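3.2 Schlafdauer und abendliche Bildschirmzeit

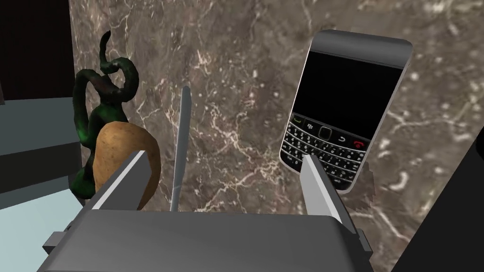 Abb. 3: Simulierte Ansicht (gerendert). Greifer mit zwei Fingern, dazwischen ein dünner senkrechter Stab, hinter dem rechten Finger ein Telefon.

Ausgewertet wurden 218 Schlaftagebücher, Erhebungszeitraum Oktober. Papierform, einmal täglich auszufüllen, morgens vor dem Frühstück. Standort Grenthorpe deutlich vollständiger als Ullberg; in Ullberg fehlten bei 17 Personen ganze Wochen, diese Bögen gingen nur in die Sensitivitätsanalyse ein. Ergebnis dort praktisch unverändert (Tab. 4).

Hauptbefund zuerst. Wer nach 22 Uhr keinen Bildschirm mehr nutzte, schlief länger und wachte seltener auf. Der Effekt ist klein, bleibt aber nach Adjustierung für Alter, Schichtarbeit und Koffein bestehen. Für die subjektive Erholung am Morgen dagegen kein klarer Zusammenhang — das hatten wir anders erwartet. Möglich, dass die dreistufige Skala zu grob war. Die meisten kreuzten durchgehend die Mitte an.

Koffein: wie in der Vorstudie (Gosselin, unveröff. Manuskript) vor allem die Uhrzeit der letzten Tasse relevant, weniger die Gesamtmenge. Tee und Cola wurden mit erfasst, Schokolade nicht. Bewegung am Nachmittag ging mit kürzerer Einschlafzeit einher, Training spät am Abend uneinheitlich. Hier sind die Untergruppen zu klein, wir verzichten auf eine Interpretation.

Zur Trinkmenge liegen nur Selbstangaben vor. Teilnehmende über 70 gaben häufiger nächtliches Aufstehen an, unabhänig von der Trinkmenge am Abend. Medikamente (insb. Diuretika) wurden nicht systematisch abgefragt. Das ist eine Lücke und wird in der Folgeerhebung ergänzt.

Abweichungen vom Protokoll: 3 Personen wechselten während der Erhebung den Standort und wurden dem ersten zugeordnet. Der Prellon-Fragebogen zur Tagesmüdigkeit lag anfangs nur in der Langfassung vor, später in der Kurzfassung; verglichen werden ausschließlich die gemeinsamen Items. Die doppelte Dateneingabe übernahm die Arbeitsgruppe MacPherson, Unstimmigkeiten wurden am Originalbogen geklärt.

Einschränkungen. Querschnitt, also keine Aussage zur Richtung — wer schlecht schläft, greift vielleicht eher noch mal zum Gerät. Selbstselektion vermutlich erheblich, es meldeten sich vor allem Leute die sich ohnehin mit ihrem Schlaf beschäftigen. Bildschirmzeit nur als Uhrzeit der letzten Nutzung erfasst, nicht als Dauer und nicht nach Inhalt. Ob jemand Nachrichten las oder einen Film sah, bleibt offen. Wochenenden sind im Model als eigener Faktor enthalten, siehe Abschnitt 3.3.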